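## 4. The house rules

I wrote most of the first draft of the Orkent protocol at a kitchen table on a Sunday, and it shows. It had a rule for everything, including what to do if a pet walks off with a gripper. By the time it went out to collectors at Hastden and Branness we had it down to 5 rules, and those are the ones I want to go through in this section. The numbers come from 2,445 clips recorded in 153 homes. A smaller set of 800 clips was gone over by hand, by me and by a second reader at Branness, and wherever I say "the audit" I mean that set.

A word on what the rules are for. They don't make the demonstrations good. A collector can follow every one of them and still fold a towel in a way no policy should ever learn! What they do is make sure that a year from now someone can open a clip and know which device made it, whether the people in it agreed to be there, and whether the view is good enough to train on. I think that's a fair amount to ask of one page of instructions, and we kept it to one page on purpose (front only, in large type).

### 4.1 Rule 1: every device has a name

Each hand-held gripper carries a short printed code, and that code goes in the session log before the first clip. We went back and forth on where to put it. My first pick was under the grip, where it wouldn't get scuffed, and the collectors hated that, since you had to stop and turn the whole thing over to read it. The rule now says the label goes on the body, inside the view of the wide camera, and stays there. The number is upside down when you look at the footage, as in Figure 1, and I've been asked more than once to flip it. I'd leave it alone. A software reader doesn't care which way up a code is, and after a morning of audit work neither do you.

What does matter is that the typed log and the label agree. Typed logs are where the mistakes live: a device gets swapped for a charged one at lunch, the log keeps the old code, and every clip after that gets matched with the wrong calibration. With the label in view we can fix that afterward from the footage. Without it we'd be guessing, or throwing the afternoon away.

**Figure 1.** Device label low on the body, with the two fingers above it. 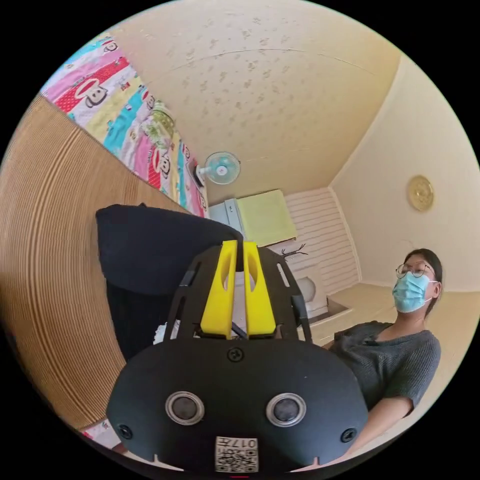
### 4.2 Rule 2: people are data too

I'll be blunt about this one, as I got it wrong in the first draft. I had written that faces should be "avoided where practical," which any busy person will read as "don't worry about it." With a wide lens you can't avoid much of anything. If someone is standing near the device, they're in the clip, and so is a good part of their home.

So the rule asks for signed consent from every adult who might be in view, collector included, before recording starts. It also says that a face covering doesn't change any of this. The woman in Figure 2 has on a face mask, and you can still see her glasses, her hair and the way she leans over the device. Anyone who knows her would know her. Two teams I talked to were treating masked clips as already anonymous and skipping the blur step. Under our protocol a masked face gets the same blur as a bare one, and the blur covers the whole head.

Rooms count as well. Wallpaper, bedding and a particular ceiling light add up to something a neighbor could recognize, and the consent form says so in plain words. We don't blur rooms (you'd have nothing left to learn from), but we do tell people up front that their room will be seen, and we ask them to take down anything with a name or an address on it. They can also pull their clips later. The form has a phone number on it for that, and a person picks up.

**Figure 2.** Collector standing behind the device, indoors. 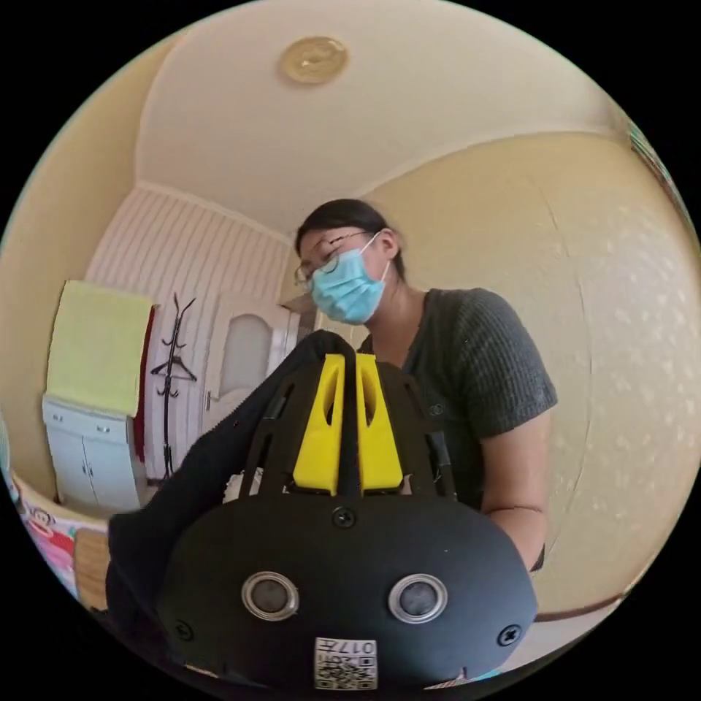

**Fionnuala Hayes**
*Data protocol lead, Branness*

The remaining rules are the ones I get the most mail about, so I've put my name on this part and you can aim your complaints at me.

### 4.3 Rule 3: check the fingers, then record

Before every session the collector opens and closes the fingers fully, three times, in front of the camera. It takes a few seconds and everybody thinks it's silly until the day a finger is sticking. The check clip is saved with the session and never trimmed off. In the audit, the check was the first thing I opened for every device, and it told me more about the state of the hardware than the maintenance sheet did. A finger that closes a little late on one side is easy to see when nothing is being held, and very hard to see once there's a sock in the way.

We ask for bright fingers too, in a single color per site. Yellow has been good to us. It stands out against most bedding and most furniture, and the tracking code can find the tips without much help. I wouldn't swear by it in a kitchen full of lemons, but we've managed. If a finger gets replaced, both get replaced, so that the pair wears at the same rate and matches in color.

### 4.4 Rule 4: leave the home as you found it

This one splits people, and I'm firmly on one side of it! Some groups tidy a room before recording so the objects are easy to pick out. We don't, and the protocol says collectors may move only what the task needs, plus anything fragile or unsafe. Real homes have heaps of clothes and cloths on the floor, and a robot that has only ever met a bare mattress is going to have a hard time with a lived-in bedroom.

There's a cost, and I don't want to hide it. Soft things are hard to segment. Dark fabric is the worst, because a black garment and a black gripper body run together at the edges, and our automatic masks leaked from one to the other often enough that we ended up drawing a good share by hand. I still think it was the right call. The one exception we wrote in is for anything that could get caught in the mechanism, so cords, loose threads and long straps get moved out of reach first, and the collector notes it in the log.

Jewelry comes up here as well. The draft banned it outright. The final wording says nothing loose enough to slip between the moving parts, and leaves the call to the site lead.

**Figure 3.** Bedroom work with a second gripper in hand.

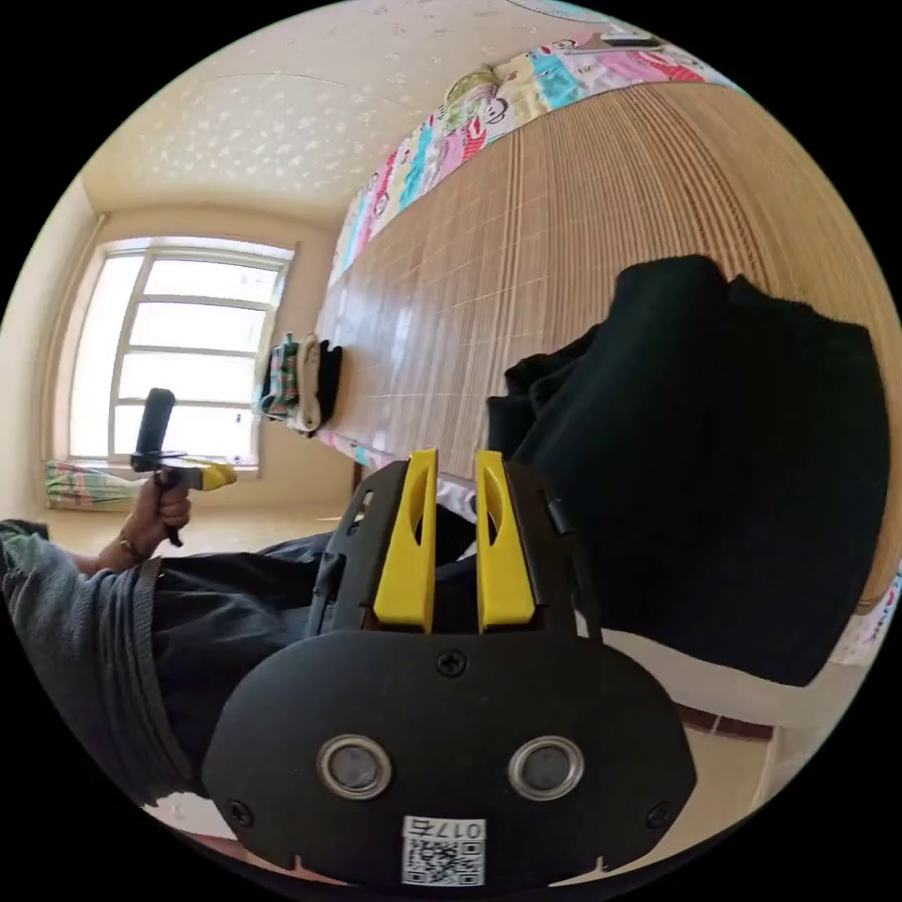 Rule 5 is about light, and it's the one I'd pass on to any group starting from scratch. Most of the trouble we had with exposure came from windows. The camera adjusts to whatever is brightest, the window wins, and the objects you care about go muddy. In Figure 3 the window at the far end of the room is so strongly lit that the view outside is gone, but the bamboo mat on the bed still shows its slats and the grid of stitching, and that's the test we settled on. If you can make out the texture of the work surface, keep recording. If you can't, turn so the window is off to the side, or draw the curtain and put on a lamp, and log which one you did. The draft had a light meter reading in it, and I took it out after the first week at Hastden. Collectors had their hands full, and a rule you can check by eye gets checked a lot more than one that needs a gadget.

### 4.5 What we'd change

The second edition is being tried out at Lloyd as I write, and a few things are different. Consent forms are now read aloud as well as signed. The finger check has a spoken device code at the start, so that if a label gets covered by cloth we have the audio to fall back on. I'd also like a rule for sessions with more than one gripper in the room, as the current text was written as if there were only ever one. For now each device is logged on its own line, with the hand it was held in, and the clocks are matched before the first task.

I haven't found good wording for that last rule yet. The draft on my desk says devices should "start together," which two collectors read as pressing both buttons at the same moment and one read as starting in the same room. We'll run both versions in April and keep whichever one produces fewer phone calls.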